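Flenow (band)

By Myfanwy Kneath
Monday
Share 17 | Comments 3

Flenow are a Welsh folk-pop group from the village of Drosulcombe, built around the singer and harpist Nerys Parri and her younger brother Owen, who plays fiddle, banjo and (when he can be talked into it) the accordion their grandfather left them. They sing in Welsh and English, often in the same song, and are best known for their second album, Prurus, and for the long, friendly, slightly rambling concerts they have given in chapels and village halls up and down the country.

Early years

The Parris grew up over a baker's shop, and Nerys has often said that she learned to sing in time with the dough mixer. She took up the harp at school, on an instrument that had to be shared between five pupils, and was writing her own tunes by the time she left. Owen came to music rather later, having been far keener on football, but a broken ankle kept him indoors for most of one winter and he passed the time with a borrowed fiddle. By spring the two of them were playing together on the landing, where the echo was best.

Their first proper concert was a Monday night at the Drosulcombe hall, in aid of the new roof. They played six songs, ran out, and played the first two again. A bass player, Gwil, and a drummer, Tansy, joined within the year, and the four have stayed together ever since, which is a rare enough thing in any group and speaks well of everybody's patience!

The name

Flenow was the name of a rowing boat that used to lie upside down beside the river below the village. The letters had half worn away, and older residents still argue over what it once said. The band liked the sound of it and have never taken sides.

Recordings

The first album, Landing Songs, was made over a fortnight in Nerys's front room with the clock stopped and the neighbours kindly warned. The group paid for a pressing of 300 copies and sold them from a suitcase after concerts. It is a quiet record, mostly harp and two voices, and many listeners who came to the band afterwards still think of it as their favourite.

Prurus followed, and was a much bigger affair, with brass on three tracks and a children's choir on the last. It was released in September and sold 1,225 copies in its first week, a good deal more than anyone in the village had expected. The opening song, "Salt on the Step", was picked up by several evening radio programmes and remains the one that audiences ask for. Reviewers were warm about Nerys's voice, which is low and a little grainy, and about the way Owen's fiddle tends to wander off during the verses and come home for the chorus.

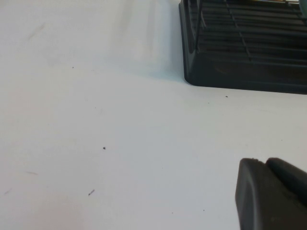 A third album has been promised for some time. Four of its songs have already been heard in concert, among them a very pretty waltz called "Ferry Money" and a noisy one, as yet without a title, that Tansy wrote on the drums and the others had to find a tune for.

On stage

Flenow prefer small rooms, and their favourite is still the Drosulcombe hall, which holds 231 people if the piano is pushed right back against the wall. They play there every winter. There is always an interval with tea, and Nerys tells the story behind nearly every song, so an evening with the band can run well past ten o'clock.

Last updated: September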